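A note before you dig in: this folder has grown a good deal since Rónán Daly and I started it in January, and parts of it still read like two people leaving each other messages. Please bear with us. If something doesn't make sense, ask Rónán about the arm and me about the fingers.

# Grumell finger comparison, flat and floppy items

We wanted to know which of two finger sets we should keep on the arm for thin household things: card wallets, envelopes, folded cloths, paperback books, that sort of item. The two sets are called **Rellow** and **Grotero** throughout. Rellow fingers are stiff and narrow at the tip. Grotero fingers are wider and give a little when they close, which everybody liked at first, me included.

## What's in the folder

| Folder | Contents |
|---|---|
| `trials/` | one subfolder per attempt, 297 in all |
| `wrist/` | color video from the wrist camera |
| `force/` | motor current logs, plain CSV |
| `notes/` | our typed-up bench notes, spelling untouched |

We planned on 300 attempts. Three were lost when the logging machine filled up in the middle of an afternoon, and by the time we noticed, the items had been put away and we didn't feel right about squeezing in replacements under different light. The trial numbers skip over the missing ones, so please don't renumber them!

## How an attempt goes

Each attempt starts with the arm at its home pose and the fingers open. The controller (a McKinnon box, on the stock firmware) moves in, closes to a current limit, lifts, holds, and sets the item back down. Somebody at the bench then types in a grade of `held`, `slipped` or `missed`. Caoimhe Ó Néill did most of the grading, and she was stricter than I would have been — you'll see a fair number of `slipped` grades where the item never left the fingers but turned in them.

Some attempts begin with the item lying flat and some with it standing against a wall. The second kind is marked `upright` in the metadata, and I'd suggest keeping the two apart when you work out any averages, as we didn't in our first draft and got ourselves thoroughly confused.

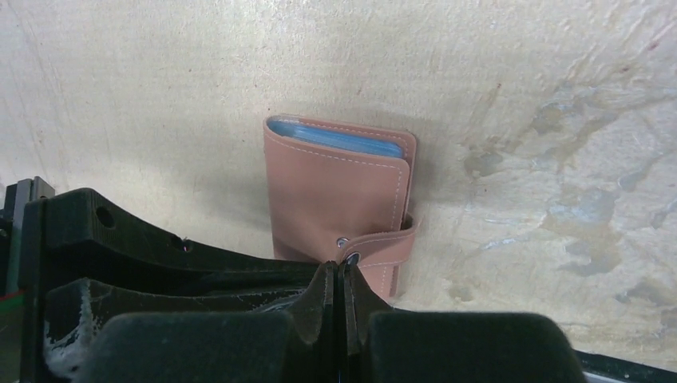

Wallets deserve a few extra words, as they gave us the most to argue about. A snap strap makes one side thicker than the other, so a grip that looks centered from the wrist can be pressing mostly on the strap. Bent Grímsdóttir suggested logging the approach height as well as the closing width, and that turned out to be the single most useful column we added. It's called `z_close` and it is in millimeters above the table. For the first 40 attempts it's blank, and I'm sorry to say there is no good way to fill it in afterward.

## What we think so far

Rellow did better on anything with a defined edge. Grotero did better on cloth, and was kinder to paper. Neither was what I'd call dependable on envelopes. We ended up leaving Rellow on the arm for everyday use, mostly because swapping takes a while and Aisling Rafferty needed the bench, so please don't read that as a verdict.

## Known problems

- Exposure on the wrist camera was left on automatic until about trial 200. Before that, brightness can jump when the fingers close.
- Both finger sets got scuffed as we went along. We didn't clean or replace them on any schedule, and wear isn't recorded.
- The clock on the force logger drifts a little. Line things up using the close event — the timestamps alone will lead you astray.
- A few `missed` grades were really late starts by the operator. They're flagged `op_error` where we caught them.

## Using it

Help yourself for teaching or research, and a mention of the folder name is plenty. If you publish a comparison that disagrees with ours, send it along, we'd love to read it. Catríona Mac Suibhne looks after the storage and can set you up with the full-rate video, which is too big to keep here.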